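Section 3: Caring for your Bindstead stone worktop

Before you begin, do give the sealer a good shake – it settles in the bottle, and a half-mixed coat never looks quite right.

1. Wipe the surface down with warm water and a drop of mild soap.
2. Dry it well with a soft cloth and leave it for 35 minutes.
3. Spread a thin coat of sealer, working towards yourself.

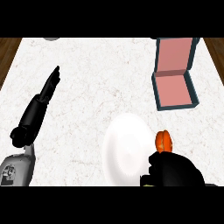

4. Buff away anything left on top, then let it rest overnight if you possibly can.

Note: a fresh coat every February suits most kitchens very nicely.

Caution: please keep lemon juice and vinegar well away, as they will dull the polish.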